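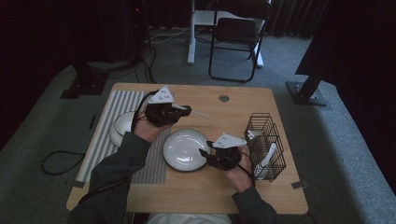

Visit to the Pirnison tableware works and showroom

The spring open day at Pirnison was put off from March, so it was 2021-05-13 before we got there. Our group had 9 places and all of them were taken. The works is at the far end of Evlow, past the bus depot, in a long brick building with the showroom at the front and the kilns at the back. Parking is on the left as you come in. The gate on the right is for lorries and is kept clear.

We were met at reception by Jacobus Pretorius, who runs the glazing shop and took us round for the whole morning. We signed in, left our coats on the rail and were given ear plugs, which were only needed for one room. The tour goes in the order the clay goes, starting at the delivery bay and finishing upstairs where the finished ware is laid out on tables.

Clay and shaping

Pirnison makes white earthenware and very little else. The clay comes in ready mixed in wrapped blocks and is kept in a cool store with a concrete floor. From there it goes through a pug mill, which pushes it out as a thick round bar, and the bar is cut into slices. For plates, a slice is dropped on a plaster mould and a heated metal tool comes down on it while the mould turns. The whole thing takes a few seconds. Bowls are done the other way up, with the clay pressed down inside a hollow mould.

The moulds wear out. The edges go soft first and the plates that come off them have a slightly blurred rim. There was a shelf of old ones by the wall waiting to be broken up, and two of our group asked if they could buy one for the garden. They could not.

Once shaped, the pieces are dried on racks, then the seam left round the edge is wiped off with a damp sponge. This is done by hand. We were each allowed to try it on a side plate. It is harder than it looks to keep the pressure even, and mine went back in the scrap bin along with most of the others.

Firing and glaze

The ware is fired twice. The first firing is the hotter one and leaves the pieces hard, chalky and a bit pink. They are then dipped or sprayed with glaze and fired again, at 1084 degrees for the standard white. Jacobus said the number was arrived at by trial over a good many years and that a few degrees either side shows up in the shine. He had test tiles from both ends of the range. The cooler ones looked like eggshell and the hotter ones had started to run at the bottom.

The foot of each piece has to be clear of glaze or it sticks to the kiln shelf. Plates have the ring underneath wiped on a wet belt. Bowls are stood on small pins, and if you turn a Pirnison bowl over you can find 3 little rough marks where the pins were.

The kiln room is warm even by the door and we did not stay long. One kiln was being unloaded. The pieces are tapped as they come off the shelf, and a cracked one gives a flat sound. Those go to the skip. Pieces with a speck or a pinhole go to the seconds shop.

The table room

Upstairs is carpeted in grey and a good deal quieter. The tables are light wood with rounded corners and are set at ordinary dining height, so that the ware is seen and handled as it would be at home. Pirnison uses the room to try out new shapes before any large number is made, and visitors may sit down and move things about.

The current range is plain white. The bowl is round with a glossy rim. The plate has a wide raised rim and a shallow middle, closer to a pasta plate than to a flat dinner plate, and I think it will divide opinion. A wide rim looks well with a small portion and is easy to get hold of when the food is hot. It also takes up room in the cupboard, and on a small table four of them would be a squeeze. One of our party tried one in the draining rack by the tea point and it leaned badly.

The placemats are bought in from Norneo. The one I liked had narrow stripes in grey and white, running up and down. White china on a plain white cloth can look rather lost, and the stripes sort that out without adding a colour. The mat lies flat, and a bowl set towards the back of it leaves space in front for cutlery or a roll. The same mat comes in two other colourways, of which the green was sold out.

For clearing and carrying they use open wire baskets in black, rectangular, in a grid of thin wire. I asked whether the glaze chips against the wire. The answer was that it can if things are dropped in, and that at home a folded tea towel in the bottom is enough. The baskets are not Pirnison's own and are not for sale in the shop, though several people asked.

There was a discussion at our end of the room about whether the bowl should sit on the mat and the plate beside it, or both on the mat, or one inside the other. At Pirnison they have no rule on this. My own view is that the bowl on the plate is the most practical for soup, as it gives you somewhere to put the spoon. Others thought it looked like a hotel.

Lunch

Soup and bread in the canteen, served in seconds. The soup was leek and potato. There was a vegetarian filling and a ham one for the rolls, and enough tea. The canteen is small and we shared it with a group from Hlongwane, the catering suppliers, who were there to look at stacking cups and had been through the works in the opposite direction.

The seconds shop

Open until half past three on tour days. Stock is on trestles, sorted by size, with the fault marked in wax crayon on the back. The crayon comes off with warm water and a cloth. Most of the faults are very slight. I bought four bowls and a serving dish, and could only find the mark on the dish by feel. Bring your own newspaper for wrapping, as they run out by the afternoon. Cards are taken, but the machine was slow and there was a queue.

Practical notes

Tours are limited to 30 people in a day, split into small groups. Closed flat shoes are required on the factory floor and sandals will be turned away. There are steps between the glazing shop and the kilns, but a lift serves the table room and the canteen. Photographs are allowed everywhere except the mould store. The toilets are by reception and there are none at the far end, so go before you set off.

The next open day is in the autumn. Anyone who would like to be put on the list should give their name at the next meeting, and say whether they need a lift from the station.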